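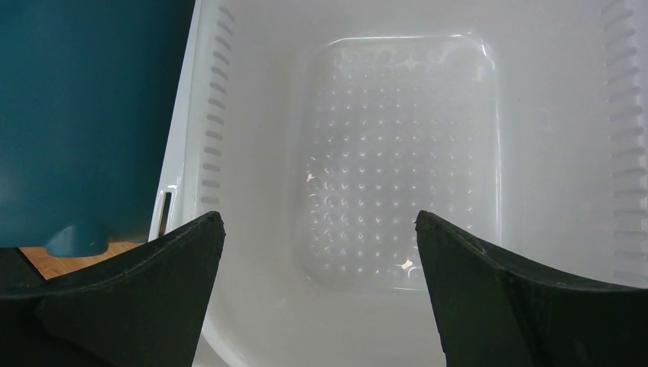

Ticket 102: Robot cell drops or double-grabs tubs at wash return table

Status: open, waiting on vendor
Site: Destberg kitchen supply, return bench
Opened by: Milagros Cárdenas
Assigned: Roy Crabtree
Priority: 2 (was 1000, somebody fat-fingered the field, fixed)

Problem as reported

Arm handles returned tubs and basins at the bench. White ones with the dimpled floor, teal ones, cream ones. Used to be two of us sorting by hand, now it's the arm plus one person watching. Since the Provano update it goes for the rim and either misses, or gets the rim and lets go halfway. Then it stops and beeps and I walk over. I have walked over so many times today I quit sitting down.

Not every tub. Worst when a white one is sitting right up against another one. Fine with plenty of room.

Log

MC: Restarted cell. Same thing.

MC: Restarted again w/ bench cleared and one tub only. Picked OK. Put a second tub next to it, missed.

RC: Saw your note. Don't keep restarting, you lose the fault history. Leave it stopped next time and call me.

MC: If I leave it stopped the returns pile up and second shift gets them. They already think we dump on them.

RC: Fair. Pause from the panel then, do that instead of the power switch. Keeps the log.

RC: On site 29/08/2024. Fingers still OK to use but scuffed, bits of debris on them. Wiped down. Ran single tubs at slow speed, watching the grip on the rim.

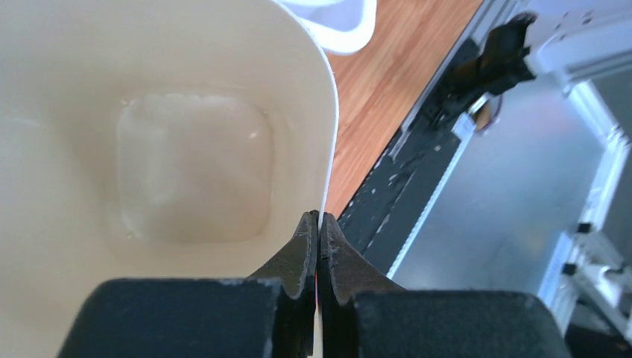
Slow speed is a lot better. Full speed it swings before it has squeezed all the way, at least thats what it sounds like from the front. Dropped grip force back to the old value and added a short wait before the lift. Vestergaard (vendor) will want to know why we changed it, tell them it's me.

Also dust all over the black rail. Needs to go on somebody's list. It was never on anybodys list because the old bench didn't have one.

MC: Who cleans the rail? Asking for real. Before the arm we wiped the table end of shift, everyone knew. Now the day sheet says "cell operator" and there isn't a line for cleaning time.

RC: Not my call but I put it in the notes to Vestergaard and cc'd scheduling. Until then split it, whoever hands over wipes.

MC: Ok. Second question. When it stops, am I allowed to take the tub out by hand? Training said no. Two guys on nights do it anyway.

RC: Pause first, wait for the light, then yes. NOT while it's only beeping. I'll print that and tape it up. Tell nights please.

MC: Told them. They said the light takes forever. It does take forever.

RC: Noted, will ask if the delay can be shorter.

Next thing, bendy stuff. Thin cream pieces curl up when the fingers close on the edge, and the program treats them like a stiff tub. Matalia had this same complaint with their cell in January and ended up keeping soft items off the arm.
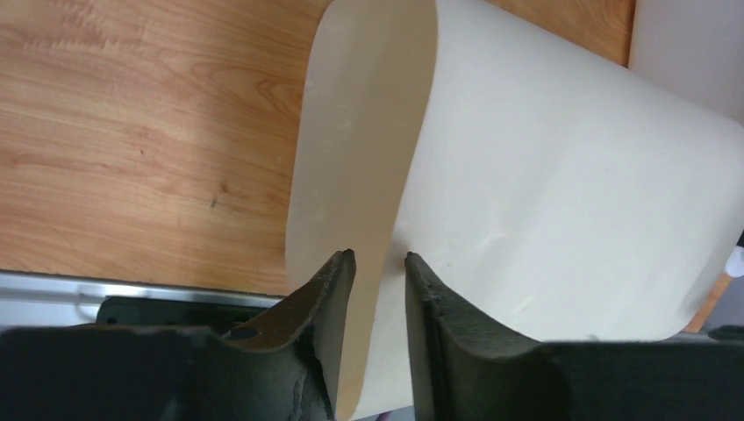 DESTBERG, August. Shift note copied in from the floor binder by M. Cárdenas:

Soft/curled pieces go back to hand sort for now. Put them in the side stack, don't feed them to the arm. One person on the side stack, one watching the cell, swap at break so nobody is stuck staring at it all shift. Wrist complaints are down since the arm came in, eye complaints are up. Write both in the binder, they do get read.

RC: Good note, attached to ticket.

Still open
- Vestergaard reply on grip force + wait
- shorter light delay after pause
- rail cleaning, needs an owner and minutes on the day sheet
- soft pieces: hand sort until the program can tell them apart
- spare fingers, ask for a quote

MC: Can this ticket stay open thru next week? Last one got auto-closed and I had to type it all over.

RC: Turned off auto-close on this one.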